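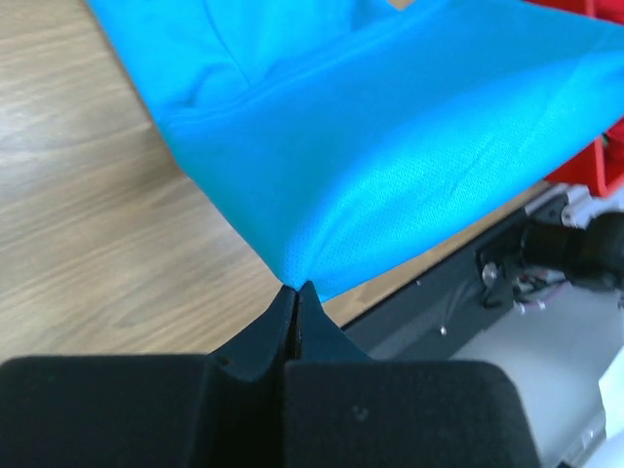
Photo: Gruswood Linen Room

Ticket 3635
Subject: Blue cloths will not fold square
Location: Bornholm building, folding table 2
Opened: 26 May 2022
Priority: Low (requester selected Urgent)
Status: Closed, grudgingly

Reported problem
The bright blue cloths come out of the fold with one corner sticking out like a tongue. Requester has tried folding them again, folding them harder, and leaving them overnight under a box of Pekedent catalogs. Requester would like new cloths.

Entry 1
Asked whether the whole batch was affected. Was told "all of them, obviously." Pulled 25 from the shelf and folded each one corner to corner. 23 refused to line up. The other 2 behaved perfectly, and I have set them aside as a good influence.

Entry 2
Suspected the table. It's level. The wood-grain top is slicker than the one upstairs, so the bottom layer creeps while you're busy with the top one. Held the bottom layer down with my forearm. Slightly better, but you look ridiculous.

Entry 3
Measured a cloth, which I should have done before blaming furniture. It's longer one way than the other. We have been folding rectangles as if they were squares — since February, going by the complaints. The 2 good ones are square and came from an older order.

Entry 4
Checked the wash sheet in case this was shrinkage. Took a cloth from an unopened Jang pack and it was the same shape. The laundry is cleared of all charges and has asked for that in writing. Consider this the writing.

Fix
1. Lay the cloth flat, long side toward you.
2. Smooth the wrinkles out from the middle.
3. Bring the short edges together. Edges, please — stop lifting by one corner and hoping.
4. Turn it and fold in half again.
5. Stack with the folded side out.

Requester's reply
Works. Would still like new cloths.

Closing note
Request for new cloths declined. Old fold card removed from the wall above table 2. The Pekedent catalogs are still in the linen room if anyone wants them back.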